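Subject: Re: [beadswap] Restringing on silk, how many strands and where do you knot?

Hi all,

I've been meaning to answer this since it came through, and then we had the August swap to get ready for and my whole table disappeared under other people's parcels. Anyway, the original question, trimmed a bit:

> Hello list, I'm fairly new here. I inherited a long rope of little
> glass pearls and the thread is going furry in places. I'd like to
> restring it myself. I've got a card of Furora silk, the size 2, and
> a packet of those twisted wire needles. Do I use the silk single or
> doubled? And do I need a knot between every single bead? There are
> 504 of them (yes, I counted, it was raining) and I'm a bit scared
> of the answer. Also, is it safe to wash them first? They're grubby
> near the clasp end.

First of all, welcome! And good for you for counting before you cut anything. I didn't do that with my first one and I had no idea whether I'd lost any down the heating vent. I probably did.

Single or doubled comes down to the holes. Old glass pearls often have holes that are bigger than you'd expect on one side and a bit chipped on the other, so a single strand of fine silk will make a knot that slides straight in and vanishes. Try it on five or six beads first. Tie a plain overhand knot, snug it up, and give the bead a gentle tug. If the knot pops inside, double the silk and try again. I used to be stubborn about single strand because it hangs so nicely, and I have redone two whole necklaces for my trouble.

Stretch the silk before you start. Unwind the whole card, hang it from a doorknob with something light tied on the end (I use a teaspoon) and leave it overnight. The Furora silk does come off the card with kinks in it and they don't all go away by themselves. The Ifans stuff is smoother but it only comes in white and a sort of beige, and I found it went fuzzy on me after a few feet, so work with shorter lengths if you end up with that one.

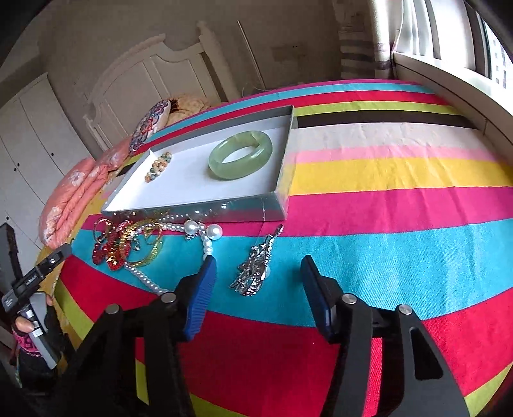

So do you need a knot between every bead? On a rope that long I'd knot every bead for the few inches on each side of the clasp and then every fifth bead the rest of the way, which saves your sanity and still means you won't lose the lot if it breaks.

Now, I know some people on this list will be shouting at their screens about that! Knotting every bead is lovely, it makes the necklace drape better and it keeps the coating from rubbing. If they were real pearls I'd say grit your teeth and do it. But 504 knots on a first try is a lot, and by the time you get good at them the early ones will look awful next to the late ones and you'll want to start over. Ask me how I know. Remember too that every knot adds a little length, so a fully knotted rope comes out noticeably longer than what you started with.

On washing, please don't soak them. The pearly part is only a coating and water gets in around the holes and lifts it. A barely damp soft cloth, one drop of mild soap, wipe, then wipe again with a clean one. Do it while they're still on the old thread so you aren't chasing them all over the kitchen, and let them dry flat on a towel for a day. No jewelry dip, no vinegar, no toothpaste. I have seen toothpaste recommended and it made me want to lie down.

For the ends I like French wire, the tiny coiled stuff that covers the loop by the clasp. Brenent sells it in little tubes and a tube will last you for years. Cut pieces a bit shorter than you think you want. A drop of glue on the last knot only, let it dry completely, then trim.

Oh, and someone asked off list about the bead boards from Rastham. I have the long one with the gray flocking. It's fine, the grooves are a bit shallow for anything big, and the flocking sheds on dark beads. An old bath towel does nearly as well for a single strand.

One bit of swap business while I'm here. I've got roughly 400 seed beads in mixed greens left over with no name on the bag. If they were meant for you, write to me and tell me what the bag looked like and I'll get them in the mail.

Happy stringing, and do let us know how the rope comes out!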